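## 3. What the riders told us

I'll be upfront that I came into this study as a guy who hates creaky bikes, so I had a dog in the fight. We logged 2,044 rides on bikes with Chamoun hubs, and I asked every rider to note the first time they heard a click or felt play in the rear wheel.
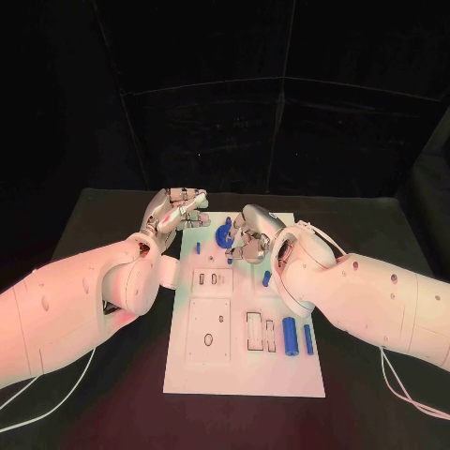

*Bicycle Components Group, Department of Mechanical Engineering, Itdale*

**Figure 3.** Two arms over a white board on a dark tabletop.

Most of the noise showed up early (way earlier than I'd have bet!), usually within the first 300 miles. Wheels built with Rerkov bearings stayed quiet longer, and the gap got wider on the 21 bikes that lived outside all winter. I kept wanting to blame grease, so we repacked 14 hubs in March and sent them back out – and the clicking came back on most of them.

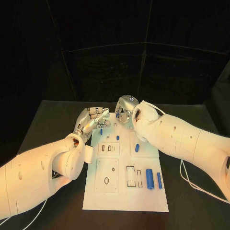 Ano's reply to our draft was that we'd let the riders off too easy, and that a loose cassette lockring sounds just like a bad bearing from the saddle. Fair point. We went back and checked lockring torque on every bike still in the study, and I've split those results out in Section 4.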